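Veloso Planner: Frequently Asked Questions

Print this page | E-mail this page

Which frame are grasp targets expressed in?
The robot base frame. Targets detected in the wrist view are transformed once, when the detection arrives. If the torso moves after that, request a new detection.

Why does the planner reject a grasp that looks reachable?
Usually the approach fails the clearance check. A bowl on its side at the table edge leaves few valid approaches, and open fingers need room on both sides.
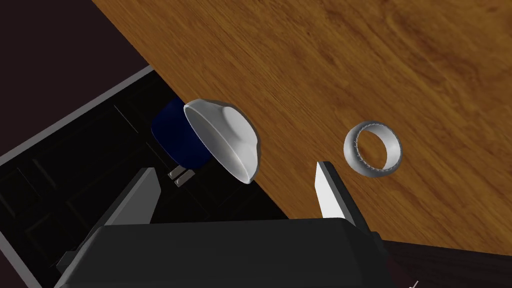

Wenceslao Ayala would add that the clearance margin should be set per object class, as one global value rejects too many rim grasps.

Can both arms be planned together?
Yes. Set the planning group to "dual". One arm can hold an object over the table while the other is parked upright at the end of it; the parked arm is still checked for collisions. 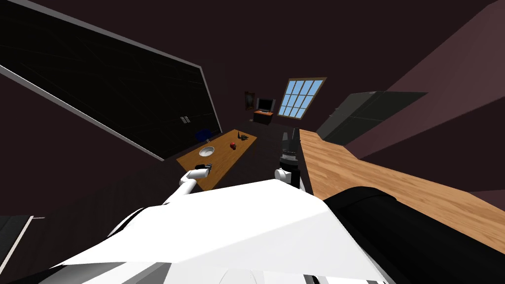 How do I replay a failed plan?
Run the replay tool with the log and the original seed. It steps through 20 waypoints at a time. Logs written before release 9 must be converted first.

Last updated: Saturday, December 11, 2021

Comments (2)

Rupert Fuchs: Replay ignores the seed if the log path has a space in it. Quoting the path doesn't help.

Benedita Paiva: Same in release 13. I renamed the folder.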